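Drucken | Als E-Mail versenden

Iria Duo - Tischstation mit zwei Armen für Greifaufgaben rund um den gedeckten Platz

Wichtiger Hinweis zur Kabelführung (Stand September)

Liebe Kundinnen und Kunden, wer unsere Iria Duo schon länger auf dem Tisch stehen hat, der weiß, wie sehr uns diese kleine Station ans Herz gewachsen ist. Umso mehr liegt uns daran, offen über einen Fehler zu sprechen, der uns in den vergangenen Monaten aus mehreren Werkstätten gemeldet wurde und den wir inzwischen auch im eigenen Haus nachstellen konnten.

Es geht um die violette Leitung zum Greifer. Nach rund 500 Betriebsstunden kann die Zugentlastung am Handgelenk nachgeben. Die Schlaufe sackt dann tiefer als vorgesehen, und wenn der Arm weit über den Tisch greift, kommt Zug auf den Stecker. Im harmlosen Fall meldet die Steuerung einen kurzen Aussetzer. Im weniger harmlosen Fall - und den hatten wir leider auch - verliert der Greifer mitten in der Bewegung die Haltekraft und lässt fallen, was er gerade trägt. Bei einer Tasse aus Keramik ist das ärgerlich, bei einer Hand in der Nähe möchten wir es gar nicht erst darauf ankommen lassen. 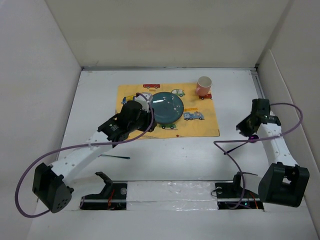
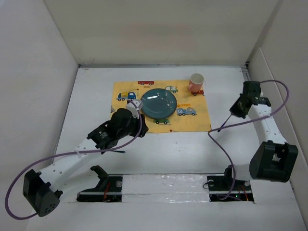 Gelber Platz, Teller und Tasse, dazu der Löffel: 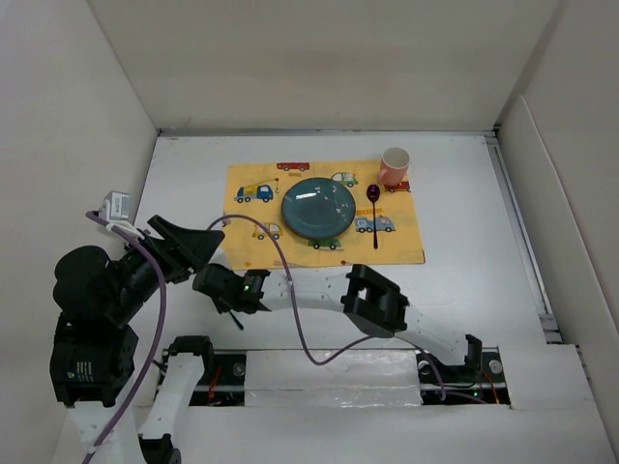

Text: Till Lindemann, Produktbetreuung Iria bei Brullus

Betroffen sind Stationen mit der Zugentlastung Wuter 18. Die Bezeichnung steht auf der Unterseite der Klemme, man braucht also einen kleinen Spiegel oder etwas Geduld beim Bücken. Geräte mit der Nachfolgerin Wuter 25 können Sie ganz normal weiterbetreiben, da ist uns bisher kein einziger Fall bekannt.

Bitte prüfen Sie Ihre Station so:

Station ausschalten und den Netzstecker ziehen.
Beide Arme von Hand langsam bis zum Anschlag führen, erst den linken, dann den rechten.
Auf die Schlaufe achten: Sie soll auch in der weitesten Stellung locker bleiben und nirgends an einem Gelenk scheuern.
Am Stecker nur ganz leicht ziehen. Spürbares Spiel heißt: nicht wieder einschalten und bei uns melden.

Mein Kollege Valdir Portela hat für die Zwischenzeit eine gedrosselte Betriebsart vorbereitet, die Sie im Menü unter "Atallah" finden. Die Arme fahren damit merklich gemächlicher und strecken sich nicht mehr ganz aus. Für das Eindecken am Platz reicht das gut, für Aufgaben am äußersten Tischrand eher nicht. Einen Ersatz für die Klemme ist diese Einstellung freilich nicht wert - bitte tauschen Sie trotzdem.

Den Umbausatz schicken wir Ihnen kostenlos zu. Er enthält 2 Klemmen, die passenden Schrauben und eine bebilderte Anleitung. Halten Sie bei der Bestellung die Seriennummer bereit, und schreiben Sie uns gern dazu, bei welcher Bewegung der Fehler aufgetreten ist. Solche Schilderungen helfen uns sehr, auch wenn sie länger ausfallen.

Seite drucken | Seite per E-Mail weiterempfehlen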